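**Vovari Produce - packing floor staff meeting, Thu 7 April**

Present: day shift, two from nights, the floor lead, the plant manager (left early, took the good chair).

**1. Last meeting's minutes**

Approved, with one correction. The break room microwave was not "under review." It was dead, and it still is.

**2. The Lehtinen cell**

The two-armed sorting cell stays on trial until October. It plates mixed sample orders, the fiddly ones with fruit and vegetables together, and its target is 50 plates a shift. Day shift noted that a person with a radio on can beat that before first break. Management said speed was not the point of the trial. Day shift asked for that to be minuted, and so it has been.
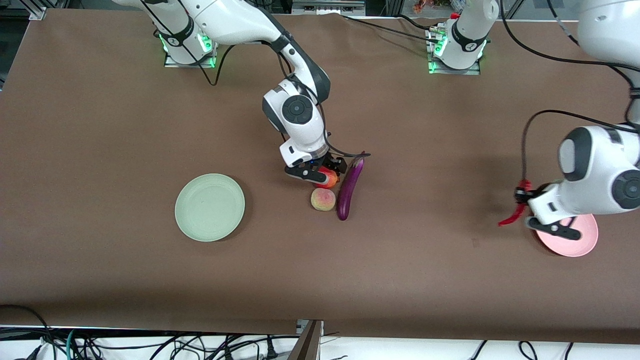 Job changes took up most of the hour. From next week each shift will have one person as cell attendant, at the regular rate plus 800 a year, paid monthly. The attendant lays out the produce, clears jams and decides what counts as bruised. Nights asked who gets blamed for bruising. The plant manager said "the process," and was asked to find the process a locker. On plates, the attendants want one rule for both arms. With a green plate on one side and a pink one on the other, new people assume the color means something. At present it means those were the plates we had. Agreed to put a card on the wall saying so. The brown paper on the training bench will be replaced at the same time.

No hours will be cut before October. Several people asked about after October. Management will "come back to us," and this item stays open until they do.

**3. Training**

Plilteck will run the attendant course in the canteen, 19 places, sign-up sheet by the time clock. Please write your own name and not a coworker's. The floor lead will ask if the course can be shorter than the manual, which has 715 pages and an index that refers to a different manual.

**4. Other business**

- Grusutetti crates are still arriving with the labels on the bottom. Floor lead to call again.
- Microwave: see item 1.

Next meeting when the rota allows. Nights would like it held at night for once.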